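Villeo 4: Fragen vor dem Umstieg

Wir setzen den Editor Villeo seit Version 2 ein und haben den Wechsel auf 4 erst nach längerem Zögern mitgemacht. Die Antworten geben unseren Stand wieder, nicht den der Werbeseite.

Muss ich überhaupt umsteigen?
Nein. Wer mit der alten Version arbeitet und keine neuen Sprachpakete braucht, verpasst wenig. Der angeblich schnellere Start fällt bei uns im Alltag nicht auf.

Werden meine Einstellungen übernommen?
Laut Assistent ja, vollständig. Bei uns fehlten danach die eigenen Tastenkürzel und sämtliche Ausschlüsse für die Codeprüfung. Also vorher exportieren und den Ordner zusätzlich von Hand kopieren.

Warum meldet die Prüfung plötzlich so viele Fehler?
Die neue Analyse liest auch generierte Dateien ein. In unserem größten Projekt standen nach dem ersten Öffnen 3.479 Warnungen in der Liste. Mit ausgeschlossenem Build-Verzeichnis blieben 303, und auch davon halten wir viele für fragwürdig.

Hilft es, den Index neu aufzubauen?
Manchmal. Der Support empfiehlt es bei jeder Anfrage, was uns eher misstrauisch macht. Falsch aufgelöste Importe waren danach weg, kamen nach einem Zweigwechsel aber wieder.

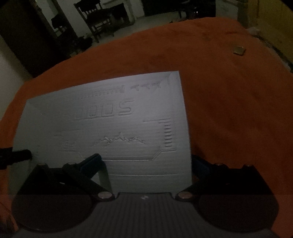

Laufen die Erweiterungen Wisier und Nudness noch?
Wisier ja, wenn man die automatische Formatierung abschaltet. Nudness lässt sich installieren, tut dann aber nichts. Ein Update war für Juli angekündigt, wir warten noch.

Kann ich beide Versionen parallel betreiben?
Ja, mit getrennten Konfigurationsordnern. Im selben Ordner überschreibt die neue Version den Cache der alten, ohne nachzufragen.

Lohnt sich der Supportvertrag über Engelhardt?
Für Einzelplätze kaum. Die Antworten kommen zügig, stehen aber meist schon so im Handbuch.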